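Serneck Robotics Club forum > Student projects > Laundry sorter, first cloth grabs

shirin_s: Okay everyone, long day at the club but a happy one! We had the blue ridged pads on both fingers and went straight for the pink patterned one.

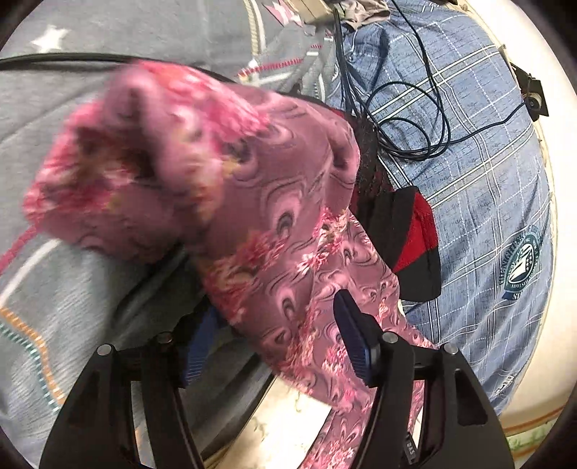 bloxham_dad: Lovely, but I'd still start with towels. Thin cloth bunches up and your students will spend all of March chasing folds.

shirin_s: I hear you - but the kids picked clothes, and they've logged 60 grabs already, bless them.

wetatgate: With Shirin on this one. Towels are too easy, and the judges do like a bit of mess.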